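3.2 The open day as a test condition

Demonstrations are usually left out of papers like this one, on the grounds that they are not experiments. We include ours on the grounds that it was harder than the experiments. The open day was held on Saturday, April 10, 2021, with the lab's ordinary Saturday life going on behind the table. Itus, our two-arm cell, was given a household task any visitor could judge without training: put the shoes on the rack. Visitors turned out to hold firm views on shoes.

The table layout is given in Figure 4. Two pairs of slides, one black and one pale pink, were set side by side with the toes pointing toward the back, where a small wood-and-wire rack stood. The artificial plant at the back right corner was the suggestion of Gus Kasprzak, who felt the cell looked unfriendly. It has no role in the method.
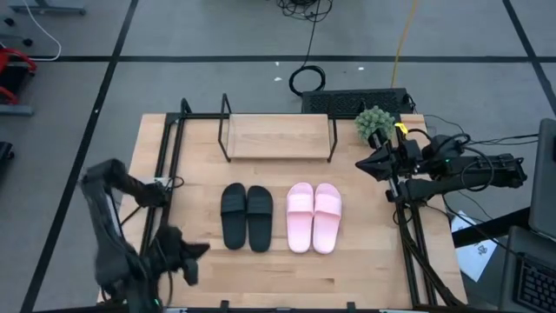
Figure 4. Itus workspace with two pairs of slides, rack and both arms, open day layout.

The grasp planner, Drandia, had been trained on 3,167 shoe grasps, very few of them on soles this thick. A slide is an awkward object. The strap looks like a handle and invites the planner to treat it as one, but a finger that comes in too steeply lands on the footbed and stays there, pushing. We therefore asked for an approach from above, with a pause over the strap before closing. Visitors read the pause as doubt. One asked whether the robot was choosing a color.

Overlap was the other difficulty. People do not put shoes down with a gap between them, and we saw no reason to do so for Drandia's comfort. In both pairs one slide partly covered its neighbor from the low camera's point of view, and the segmentation had to decide where one ribbed sole stopped and the next began.
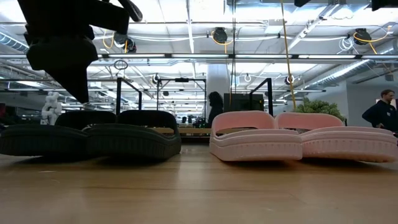

3.3 Working with an incomplete pair

The rack task has an unglamorous middle, in which a pair is no longer a pair. Fang, the task sequencer, keeps a list of what should be on the table and compares it with what the cameras report. With a single black slide beside two pink ones, it must treat the black one as unfinished business before turning to the pink. Our first version preferred whichever shoe was nearest, a policy familiar to anyone who has shared a hallway.

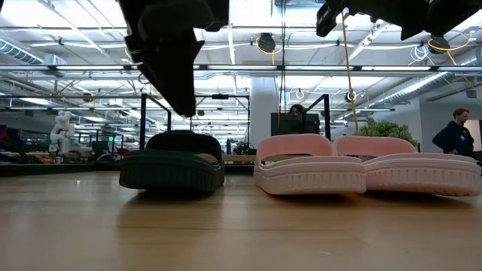

3.4 Remarks from visitors

We collected comments on paper cards and report them without statistics, which they would not survive. The most common request was for more speed. The second was for socks. One visitor wanted to know what the system cost, and then what a shoe rack cost, and wrote down both. The cards have been kept with the Grirkach logs, and the sock question is taken up in Section 5.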